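# Teaching by hand: your questions

Welcome, and do write to Pavithra Poojary if yours isn't answered!
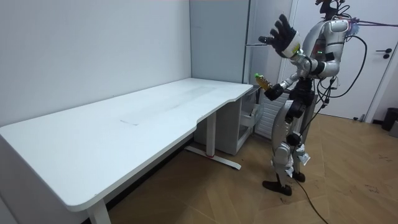

*Bottle practice beside the desk, one hand gripping and the other open.*

**Do I need any experience to guide the robot?**
None at all. Most people get comfortable within 12 tries, and we're happy to sit with you for as long as you like (really, take your time).

**How long is a session?**
46 minutes, with two short breaks.

**What if I fumble a grasp?**
Just say so, and we'll mark that try and start again together.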